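Do you really need to pay to convert your old mail?

I have been putting off the job of moving my old mail for longer than I care to admit.
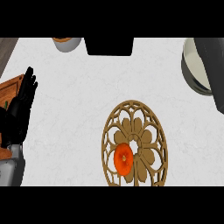

The trouble starts with the sort of file I had. Years ago I let a desktop mail program pile everything into one archive on the hard drive, and when I gave up that program the archive stayed where it was, copied from one laptop to the next. In August I needed a letter from an old landlord. I knew it was in there. Nothing on my current machine would open it.

So I did what everyone does and searched for a converter, and got pages of them. They all have the same website. There is a drawing of a box (software hasn't come in a box for years), a green button, a row of stars, and a paragraph that says the tool will "export and convert and migrate" your mail with complete safety. Half of them have a blog attached where a satisfied person explains how they lost all their mail and then, happily, found this very product.

I tried two of them, Zavent and Urkusent. I'm going to say what happened with each, and you can make up your own mind.

Zavent first. The free trial lets you load your archive and look at the folder tree, and to be fair it did that quickly. My folders were all there, with the names I gave them, including one called "sort this out" that I never did sort out. You can click on a message and read it in a side window. What you can't do is save more than 16 messages from any folder until you pay. I don't mind a limit on a trial. I do mind that the download page says "free" four times and the limit is in grey text at the foot of the help file.

I also mind the word "recovers". Zavent says it recovers deleted items. It showed me a folder of recovered items, in red, with 87 messages in it, which looked very impressive. I went through them. Every one was a message that already sat in my ordinary deleted folder in the same archive. If you move something to the bin and the bin hasn't been emptied, finding it again is not recovery in any sense I'd pay for. It may be that on a damaged file it does something cleverer. Mine wasn't damaged, so I can't tell you, and I notice the reviews can't tell me either.

Urkusent is the dearer of the two and has a nicer window. It wanted me to make an account before it would install, then it wanted a phone number, then it offered me a "mailbox health check". I ran it. It found 300 issues. I asked it to list them and it gave me a bar chart. After a good deal of clicking I got to a text log, and 198 of the so-called issues were messages with an empty subject line. That's how my brother writes emails. There is nothing wrong with the file.

I wrote to their support to ask what the repair would do to those messages, as I didn't much want a program inventing subject lines for my brother. The reply came at ten to three in the morning and was signed Philomena Opoku. I'll give her credit, she answered the question I asked. The repair leaves blank subjects alone. It simply counts them. She also told me, without my asking, that I could turn that check off in the settings. I'd have liked it off to begin with, and I said so, and she said she would pass it on.

Then there's the question of where your mail goes while all this is happening. Urkusent has a "fast mode", ticked by default, and if you read the small print, fast mode sends your file to their servers and does the work there. Perhaps they delete it straight after. The page says they do. But my archive has bank letters in it, and a long run of messages with a solicitor, and I'm not handing that over on the strength of one line on a web page. I unticked it. The slow mode was perfectly bearable. I made supper while it ran.

In the end I didn't buy either. A reader of this blog (thank you, you asked me not to name you) suggested I try installing the old mail program again, from the disc, on the old laptop, and then just connect it to my present mail account and drag the folders across. I thought this was too stupid to work. I spent an evening on it, most of which was looking for the charger. The program opened the archive with no complaint. I added the account, waited, and dragged one small folder over as a test. It turned up on my phone with its attachments. Then I did the rest, a few folders at a time, and left the big ones overnight.

It wasn't perfect. Two folders stuck halfway and had to be done again, which gave me some duplicates. The dates on the sent mail came out right in one place and wrong in another, and I still don't know why. Anything with an accent in the folder name got mangled: I had one called Doãn which came through as a string of question marks, and I had to rename it by hand. Usau, with no accent, was fine. If you have a lot of folders with accents I'd rename them before you begin.

A few things I would do in a different order if I had it all to do over. Copy the archive somewhere else before you let any program near it, trial or otherwise. Zavent changed the "last modified" date on mine merely by looking at it, and I don't like that. Check how much room your mail account has, too, as I nearly filled mine and had to stop and clear out a great heap of newsletters. And open some of the old messages afterwards, the ones with big attachments, before you wipe anything. A folder can look full and still have rubbish in it.

I'm not saying the paid tools are all a swindle. If your file is badly broken, or you have no disc and no old laptop, or you look after the mail for a whole office, you might be glad of one. I would still want to see it open my own file, and save a fair bit of it, before I typed in a card number. And I'd want the health check switched off.

The landlord's letter was in the folder called "sort this out". He still owes me for the boiler.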